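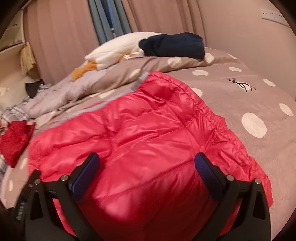

Casaco vermelho estendido na cama, garra a postos.

Olá outra vez! Esta edição sai um bocadinho mais tarde do que eu queria (15 mar 2024, já a meio do mês, eu sei) e a culpa é toda da roupa. Ando há semanas a dobrar casacos. Casacos, camisolas, mantas, um roupão que me ia dando cabo da paciência. Se alguém me tivesse dito, quando comecei a escrever para a Darosside, que a minha contribuição para a robótica ia ser arrumar quartos, tinha-me rido bastante.

Para quem chegou agora: o projeto chama-se Petesance e a ideia é ensinar um braço robótico a tratar de roupa espalhada por casa, pegando-lhe pela mão, digamos assim. Em vez de programarmos cada gesto, pegamos numa garra portátil com dois dedos, fazemos a tarefa com ela e gravamos tudo. Depois o modelo aprende a partir dessas gravações. Eu sou uma das pessoas que fazem as demonstrações, e como também sou eu que escrevo esta newsletter, levam comigo duas vezes.

O casaco vermelho merece umas linhas. É um acolchoado daqueles às tiras, de tecido meio brilhante, e foi a peça que mais trabalho me deu até agora. Com um pano de cozinha é fácil: agarra-se um canto, leva-se ao outro, larga-se. O acolchoado tem volume e vontade própria! Fecho os dedos da garra e o que vem é só um bocadinho do tecido de fora, o enchimento foge para o lado, e quando levanto a mão a peça já está outra vez na cama. Nas primeiras tentativas apertei de mais e agarrei de menos. Agora procuro sempre uma costura, entro com um dedo por baixo e outro por cima, e espero um segundo antes de levantar.

Esse segundo custou-me imenso a aprender. Com as minhas próprias mãos nunca esperaria, os dedos sentem logo se o tecido está preso ou não. Com a garra não sinto quase nada, tenho de olhar. E o robô também vai ter de olhar, portanto faz sentido que eu trabalhe com a mesma limitação que ele. Foi uma coisa que me repetiram muito na formação em Tiddale e que só percebi à terceira tarde, quando dei por mim a ajeitar uma manga com a mão esquerda sem reparar. Gravação para o lixo, claro. O braço não tem mão esquerda.

A garra em si é uma peça preta, leve, com uns recortes triangulares e umas almofadas azul-escuras na face de dentro dos dedos. As almofadas são o que me salva com tecidos escorregadios. Antes disto experimentei outra versão, sem borracha, e o mesmo casaco saía-me da pinça como sabão. Continuo a ter queixas (o pulso, ao fim de uma tarde, que o digam os meus sacos de gelo), mas para o que é, gosto muito dela.

Agora os números, que sei que há quem só abra isto por causa deles. Temos 1537 demonstrações gravadas desde o arranque, somando todas as peças e todos os quartos. Dessas, 109 são de casacos acolchoados, muito menos do que precisávamos. O objetivo é chegar às 500 até maio. Parece muito e é muito, mas uma demonstração boa é curta, e quando apanho o ritmo já nem penso. No meu melhor dia fiz 44 seguidas com a mesma peça e à noite sonhei com mangas.

Tenho recebido perguntas sobre os quartos, e a principal é sempre a mesma: porque é que não arrumamos tudo primeiro? Uma cama lisa, uma peça no meio, fundo neutro, tão mais simples! Pois, e foi assim que começámos, em cima de uma mesa branca. O braço aprendeu lindamente a dobrar em cima de uma mesa branca. Pusemo-lo diante de uma cama com edredão e ficou parado em cima de uma dobra do tecido, convencido de que era a beira da camisola. Desde então gravamos em sítios com vida. Edredões às bolas, mantas enrodilhadas, peças por cima de outras peças, cortinas, peluches, o que houver. O vermelho sobre o edredão malva-acinzentado até é dos casos simpáticos, distingue-se bem. Difícil a sério foi um cobertor cinzento em cima de um lençol quase do mesmo cinzento, em que até eu me enganei no canto.

E há a questão da ordem. Cada pessoa dobra à sua maneira e eu achava que a minha era a única possível. Mangas para dentro, metade para baixo, feito. Só que uma colega começa por baixo, outro enrola tudo como se fosse meter na mochila, e o modelo, coitado, recebia as três versões misturadas e a meio mudava de ideias. Acabámos por combinar uma sequência para os casacos: peça esticada, manga da esquerda, manga da direita, baixo para cima, alisar uma vez. Uma vez só! Eu aliso sempre duas, é mais forte do que eu, e ando a perder gravações com isso.

Também experimentei o comando à distância, que era a parte que me dava mais curiosidade. Chama-se Drakos, o nosso posto de teleoperação, e põe-me numa cadeira com um manípulo em cada mão a mexer o braço verdadeiro, que está do outro lado da sala. É divertidíssimo durante um quarto de hora. Depois começa a notar-se o atraso, pequenino, e o corpo vai corrigindo uma coisa que já está corrigida, e acabamos os dois, eu e o braço, a tremer por cima de uma camisola. Para dobrar roupa prefiro mil vezes a garra na mão. Onde o Drakos ganha é nos movimentos largos, como levar uma peça já dobrada até uma prateleira, porque ali mexo mesmo as juntas do robô e ele não inventa trajetos que depois não consegue fazer. Com a garra acontece-me esticar o braço para lá do que ele alcança e só se descobre quando vamos reproduzir.

O que correu mal desde a última edição: um cartão de memória que eu jurava ter trocado e não troquei, e uma tarde inteira com a lente embaciada. Aprendi a limpá-la antes de cada série. Escrevi num papelinho e colei-o na caixa, a ver se é desta.

O que correu bem: o braço fechou um casaco de malha sozinho, do princípio ao fim, sem ninguém lhe tocar. Ficou torto, com uma manga de fora, e batemos palmas na mesma. Com o acolchoado ainda só consegue a primeira manga. Eu diria que lhe falta a paciência de esperar o tal segundo, mas pode ser que lhe faltem simplesmente mais exemplos, e isso resolve-se comigo e com mais umas tardes de volta da cama.

Para a próxima edição conto começar com peças com capuz, que me metem algum medo. Se tiverem em casa um casaco volumoso de que já não precisem, de preferência de cor escura (vermelhos estamos servidos), respondam a este email e combinamos a entrega em Tiddale. Tamanhos de criança também servem, e fechos avariados não fazem diferença. Só peço que venham lavados, que quem anda com a cara em cima deles sou eu!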